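Re: Ghosting on older whiteboards

Bilgin
2020-10-23
Board is 37 months old and ghosts badly. Replace or resurface?

zadex_695
Resurface. Isopropyl first, then 2 thin coats, 24 hours apart.

Dumedano
Disagree. Coatings on worn melamine peel at the corners. Ours failed by July.

zadex_695
Then it wasn't degreased. Melamine takes a coat fine – if it's clean.

Brukham
Check the surface type before spending anything. A magnet sticks to steel-backed boards.

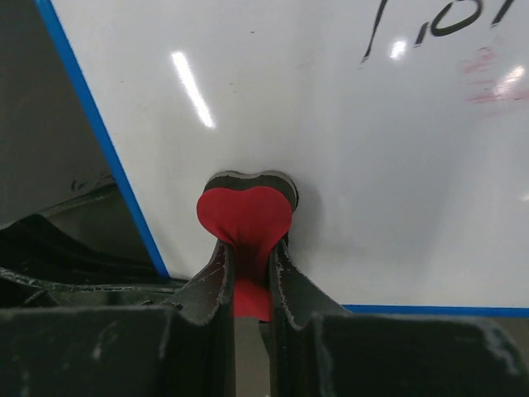 Enamel lasts longest. Painted steel ghosts sooner, and solvent wears it down further.

Bilgin
Magnet doesn't stick. Pricing a replacement.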